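Foros > Robótica educativa > Proyectos de clase > Pinza manual: desgaste de almohadillas
Imprimir — Enviar por correo

ellum70
Grupo de prácticas, proyecto Kaimal. Tarea: coger un objeto de la bandeja ovalada negra y dejarlo en la mesa. Llevamos 600 demostraciones y las almohadillas se deshilachan por los bordes. ¿Las cambiamos ya o al terminar la serie?

larkov_t
Al terminar. Si cambia la fricción a mitad de serie, mezclas dos distribuciones.

Loredana Caputo
No estoy de acuerdo. El desgaste ya es una deriva continua. Nosotros cambiamos cada 200 y anotamos el juego en los metadatos. Con 2.898 episodios no vimos salto en la validación.

larkov_t
¿Validación con el mismo objeto? Entonces no dice mucho.

Loredana Caputo
Con objetos distintos. Sube fotos del estado actual, con la pinza abierta.

ellum70
Van tres, pinza abierta en todas: 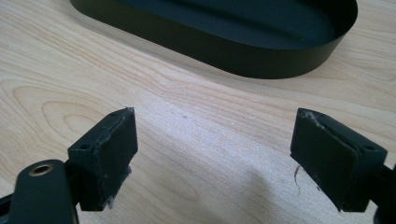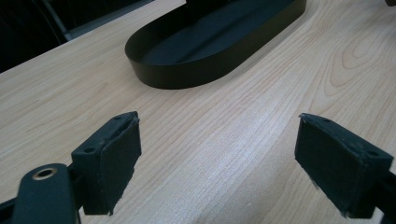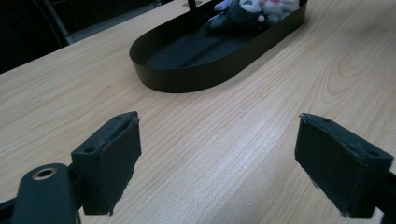
El enunciado pide el mismo hardware en toda la serie, pero no aclara si el consumible cuenta. Preguntaré en tutoría.

britmont
El consumible no cuenta. Cambia las dos a la vez —nunca una sola— y repite la calibración de apertura.

larkov_t
Sigo pensando que es mejor cerrar la serie. Si cambiáis, separad los lotes.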